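Electric Vans and Light Trucks > Range, batteries, charging

Topic: Rinia van in winter, is 43 kWh enough for delivery work?

drestanska_driver
January 11, 2018
Hello to all. I am thinking to buy a used Rinia electric van with the 43 kWh battery. I live in Drestanska and deliver bread and dairy to small shops, also in the villages up to Fultberg. The brochure promises 242 km with one charge. My question is for people who drive it in the cold. How much of this is left in January, with heater on and the back half full?

The dealer told me that I will lose "a little". I do not know what is a little for him.

lacson_owner
I have the Lacson, not the Rinia, but the battery is the same size. In winter I plan for a bit more than half of the brochure number. The heater is the biggest eater. If you have seat heating, use this first and keep the air at low temperature.

kilowatt_hen
More than half? With my Rinia I never had such a bad result. I drive in the city, I stop often, and I get most of my range also in frost. I think people drive too fast on the open road and then blame the battery.

lacson_owner
In the city it is possible. The road to Fultberg goes uphill and there is wind. He asked about villages, so please do not tell him a city number.

drestanska_driver
Thank you both. My longest day is two trips to Fultberg, with one hour at home between them. I made some calculations in the evening and I see that without charging in this hour it is too close for me. So the second question is about the home charger. The electrician wants 1,696 for the wall box with installation, and the dealer offers his own for 3,000 — with a longer warranty, but I do not see what else is better. 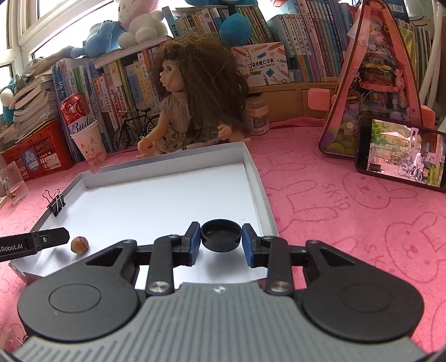

The cable from the electrician is also longer, and I could park the van on either side of the yard. My wife says take the cheaper one and keep the difference for winter tires. I would like to hear if somebody had problems with a simple wall box in the cold.

kilowatt_hen
Take the cheaper one. Ask only if it is approved for outside use and if the cable stays soft in frost. Mine becomes stiff like a stick, but it charges.

oldschool_diesel
I will say something unpopular. For this route I would keep a diesel for two more years. You will pay for the van, for the box, for tires, and on the first very cold day you will stand in Fultberg with warm milk and no battery.

kilowatt_hen
Milk will not be warm in January :)

lacson_owner
Diesel is not a stupid advice, but fuel for such stops is expensive too. One thing more — ask for a battery health report before you pay anything. If the dealer does not want to give it, go to another dealer.

drestanska_driver
I asked for the report today and he promised to send it. He also agreed that I take the van for one full day, so I will drive to Fultberg with a normal load and write the result in this topic.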